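Pētersons opens second kitchenware repair and refill shop in Gurndale

24/08/2020
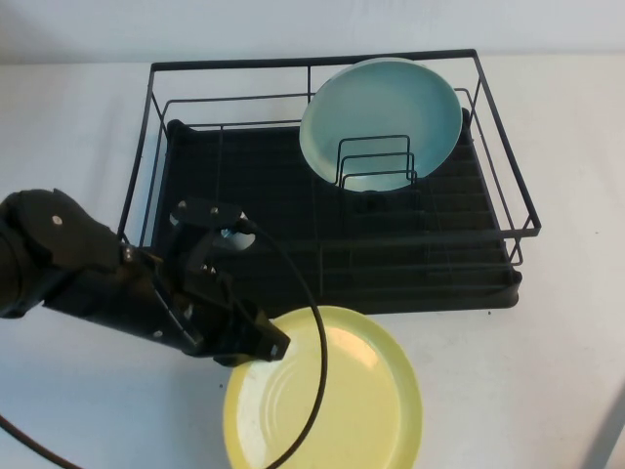
A wire dish rack with its drip tray, and a light blue plate standing at the back.

Household goods retailer Pētersons has opened a shop in Gurndale where customers can buy, exchange and repair everyday kitchenware. It is the company's second site after Dronwood, and the first to have a workshop on the same floor as the sales area.

The shop is in the former seed merchant's on Grunderville Road, which had stood unlet for 6 years. It sells plates, bowls, pans, cutlery, racks, storage jars and washing-up supplies, and stocks more than 200 spare parts for goods bought there or elsewhere. Parts can be bought singly over the counter. They include replacement drip trays, rubber feet, lid knobs, pan handles, jar seals and the small screws that hold most of these things together.

Pētersons began in Dronwood as a market stall selling seconds from potteries and metalware makers. It moved indoors when the covered market was refurbished, and added a repair bench at the back after customers began bringing in pans with loose handles. Repairs now make up a steady part of the Dronwood shop's trade, and the company says demand from Gurndale customers was the main reason for choosing the town for its second branch. Many had been making the journey by bus, a trip of 30 minutes each way when the connection works.

What the shop offers

Customers can bring in kitchenware of any make for assessment. Staff will say at the counter whether an item can be repaired, what it will cost and when it will be ready. There is no charge for the assessment. Small jobs such as tightening a handle or fitting a new seal are done while the customer waits, if the bench is free. Longer jobs are given a collection date and a numbered ticket.

The workshop can take on:

Loose, cracked or missing handles on pans, kettles and lids
Knife sharpening, including serrated bread knives
Bent wire goods, such as racks, baskets and cooling trays
Worn coatings on wire goods, where the metal underneath is sound
Seals and clips on storage jars and lunch tins
Scale removal from kettles and pans

It does not repair anything electrical, and it does not re-coat non-stick pans. Chipped plates and bowls can be smoothed at the rim for decorative use only and will be marked on the base so that they are not used for food. Cracked glassware is not accepted.

The exchange shelf

Alongside the new stock is an exchange shelf for single plates, bowls, mugs and saucers. Customers may leave sound pieces they no longer need and receive a token for each, which can be used against another piece from the shelf or saved. Up to 4 pieces can be left on any one visit. The shelf has run in Dronwood since the indoor shop opened and is mostly used by people trying to make up sets after a breakage, and by students and others setting up a first home.

Pieces are washed and checked before they go out. Anything with a crack, or with a glaze that has worn through, is set aside. A list of patterns that customers are looking for is kept at the till in both shops, and pieces can be sent from one branch to the other at no cost. The van between Dronwood and Gurndale already runs for stock, so exchange pieces travel with it.

Refills

The Gurndale shop has a refill point for washing-up liquid, laundry liquid, white vinegar, bicarbonate of soda and soda crystals. Customers may bring any clean container with a lid that closes properly. Containers are weighed empty at the counter and again when full, and the customer pays for the difference. Clean jars and bottles are available for those who arrive without one.

Brushes, cloths and scourers are sold loose. Wooden washing-up brushes with replaceable heads are stocked in two sizes, and the heads are sold separately — these have been the best-selling item in Dronwood for some time.

The building

The premises were fitted out over the summer by local trades. Work began in May. The original counter from the seed merchant's has been kept and now serves as the repair desk, and the bank of small drawers behind it has been cleaned and relabelled for spare parts. The old loading door at the side has been widened to give level access from the street, and there is a bell at the main entrance for anyone who would like help with the step there.

The upper floor is not open to the public at present. Pētersons plans to use it for storage over the winter and will decide next year whether it is suitable for short classes in knife care and basic household repairs.

Visiting the shop

To keep the shop comfortable for everyone, the number of people inside is limited and customers may be asked to wait for a short time at the door. Face coverings should be worn unless the customer is exempt. Hand gel is provided at the entrance and beside the refill point. Items for repair should be washed before they are brought in, and will be cleaned again by staff before work starts.

Customers who would prefer not to come inside can leave repairs at the side door by arrangement. They should telephone first so that someone is ready to take the item and write out a ticket. Payment can be made by card over the telephone or at the door when the item is collected.

There is no parking directly outside. The public car park behind the library is a short walk away, and buses from Dronwood stop at the top of Grunderville Road. Bicycles can be locked to the railings opposite.

Opening offer

Until the end of September, customers in Gurndale can have one kitchen knife sharpened free of charge with any purchase or repair. Knives should be wrapped in card or a thick cloth and handed to a member of staff on arrival. The offer is limited to one knife per household and does not apply in Dronwood, where the usual prices remain in place.

Tokens from the Dronwood exchange shelf are valid in Gurndale, and the other way round. Gift vouchers bought in either shop can also be used in both.

Jobs and suppliers

The new branch has created jobs on the shop floor and at the repair bench. Bench staff were trained in Dronwood before the opening and will spend part of each month there while the new workshop settles in. A further part-time post, split between the refill point and stock deliveries, will be advertised in the windows of both shops in the autumn.

Pētersons is also looking for local makers of tea towels, chopping boards and plain earthenware. Makers should send a short note of what they produce, the quantities they can manage and their trade prices. Samples should not be posted until they have been asked for, as there is little room to store them.

About Pētersons

Pētersons is an independent retailer of new and second-hand kitchenware with shops in Dronwood and Gurndale. It sells everyday goods for cooking, washing up and storage, and repairs items of any make. The company does not sell online, but the stock list for spare parts can be sent by post or email on request.

Notes for editors

The company name is written with a long mark over the first e. Where this cannot be printed, Petersons is acceptable.

Pictures of the shop front, the repair desk and a selection of stock are available on request from the Dronwood office. Visits to the workshop can be arranged outside opening hours with two days' notice. Please direct all press enquiries to the Dronwood shop, marked for the attention of the office.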